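Placing Soft Headwear on a Wire Form with Hand-Held Grippers
Project report, Manipulation module, Group 4
Author: Gerardo Buenaventura

1. Task

The group was asked to choose a household task involving a deformable object and to record demonstrations of it with hand-held grippers. We chose putting a cap on a wire form. The task was given the working name Wellis. Recording took place in July on the white table in the Sanside lab. 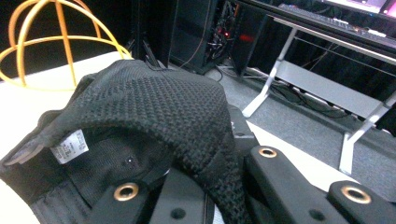
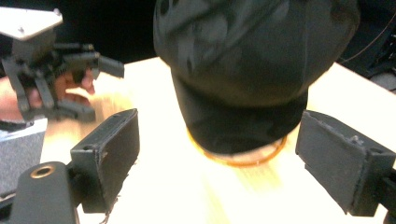

Figure 1. Gripper-camera views recorded at the table. First view: the mesh cap at the fingers, with the orange wire dome behind. Second view: dark fabric between the fingers, with a second hand-held gripper at upper left.

2. Method

Each demonstration begins with the cap lying on the table and ends when it rests on the form without support. The operator may regrasp as often as needed. A demonstration is rejected if the form tips over, if the cap leaves the table, or if a bare hand touches the cap.

We planned 100 demonstrations and kept 66. Recordings were trimmed by hand using a script called Lusten, written by last year's group, which marks the opening and closing of the fingers from the width signal. The script expects a rigid object and misses a grasp when the fabric is thin, so the marks had to be corrected in most files.

3. Observations

Most rejected demonstrations failed at the rim. If the cap is held by the crown only, the opening closes up under its own weight and does not pass over the form. Holding the edge on both sides keeps it open, but the operators then had to agree on who would release first. We settled on left first, then right, after the first 20 attempts. Earlier recordings with the other order were kept if they met the end condition.

The second difficulty is the view. Once the cap is lifted it covers a large part of the camera image, and the form may be mostly hidden during the last part of the motion. Fast movements also blur. Operators were asked to slow down before contact, which made the demonstrations longer but easier to label.

4. Training

A small policy was trained for 500 epochs on the accepted set, using the code supplied with the module (Minami branch). Validation loss stopped falling well before the end. The policy has been checked on held-out recordings only. No runs on an arm are included in this report.

5. Remaining work

Repeat with a stiffer cap. Fix the threshold in Lusten. Add a fixed overhead camera and compare labels with those made from the gripper views alone.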